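Do steamed buns really need to rest with the lid on after the heat goes off?

Every recipe I read says to switch off and wait 2 minutes or the buns collapse. I've skipped it plenty of times and can't see a difference. Is there anything behind this?
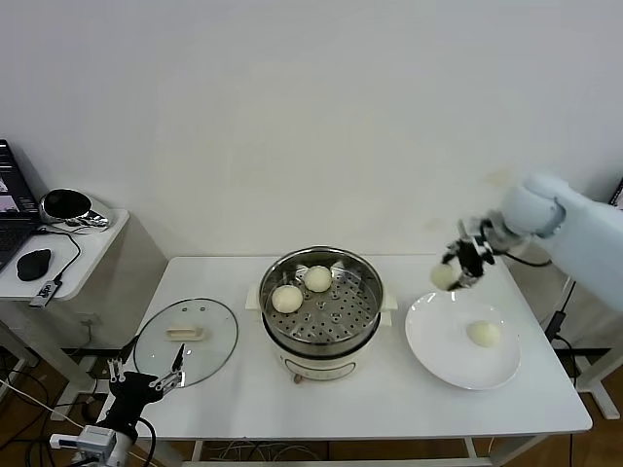

Mine are plain dough, no filling, 12 minutes of steam, bought flour from the Kirumum market. I suspect people just copy each other.

Tawhiri

Partly copied, I'd say. I tried a batch each way in October and the wrinkled ones were overproofed in both. Blame the dough first — then the lid.

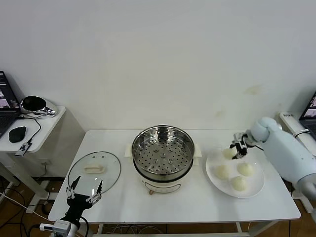

Does cold water or hot water make a better start?

Cold gives the dough a little longer to rise as it warms up. Hot suits buns that have already proofed. I doubt anyone could taste which was which.

Alusier

I wait 8 minutes and always have. Works for me.

Mostia

Eight sounds like superstition. What does matter is drips, so wipe the lid or wrap it in a cloth. And leave space between them, they swell.

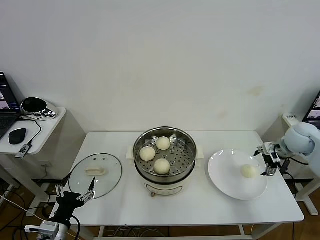
Three plain buns on the steamer tray, lid off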